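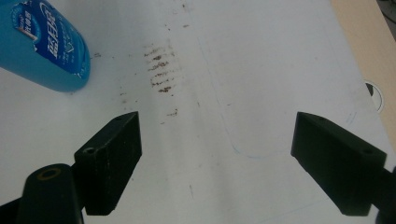 Brown marks on a white work surface are usually treated as one problem, and they are at least two. The first is a deposit that sits on top of the sheet and will lift with surfactant and a cloth. The second is color that has moved into the sheet and will stay there whatever is poured on it. A band of short reddish-brown streaks, stacked one over another, could be either, and the bottle of Blue Moon (蓝月亮) lying beside it will deal only with the first. The shape of the mark is some help. Separate dashes with clean white between them suggest something dragged in light contact, while a spill leaves a continuous edge. Color is a weaker guide, as rust, tea and old adhesive can all dry to much the same brown.

Ilham Ouazzani runs the finishing room at Lelley, a small bindery that covers its benches in white board and replaces it when it can no longer be used for checking color. Each sheet costs 2 dollars and a full change of the room takes 30 minutes. Her records for last year show 299 sheets used. In October she began cleaning the sheets between jobs and recording which marks came off.

The procedure is short. Loose specks are brushed off dry, before any liquid goes near them. A corner is tested with plain water. If the surface fibers rise, the sheet is uncoated and cleaning stops there. If they stay flat, a few drops of detergent are diluted in a cup of water, and the cloth is wrung until it no longer drips. The stroke runs along the mark and off the end of it. Circular rubbing widens the stain and polishes the board, and a polished patch shows under raking light for the rest of the sheet's life.

Rust does not respond to laundry detergent. Most of these products are alkaline or close to neutral, and iron oxide needs an acid. Dilute citric acid works on coated board if it is blotted off within a minute. Chlorine bleach should be kept away from rust entirely: it can fix the color, and it must never meet the acid.

Pen is a separate case. Outlines traced around a part to hold its position are often drawn in pale blue, which reads well enough at arm's length and does not compete with the work. Ballpoint survives water and smears in alcohol. Water-based blue comes away with the first pass of the cloth, so an outline still in use has to be redrawn afterward. Ouazzani now draws hers on the underside of a clear overlay.

Kulsoom Zaidi, who buys materials for Gentile and two other workshops on the same floor, prefers a sealed laminate. The quote from Grestent for her longest bench was 1,815 dollars, fitted. It tolerates acid, alcohol and daily wiping, but it reflects the overhead lamps, and her staff have gone back to laying paper on top of it for close work. The paper is changed on Tuesday.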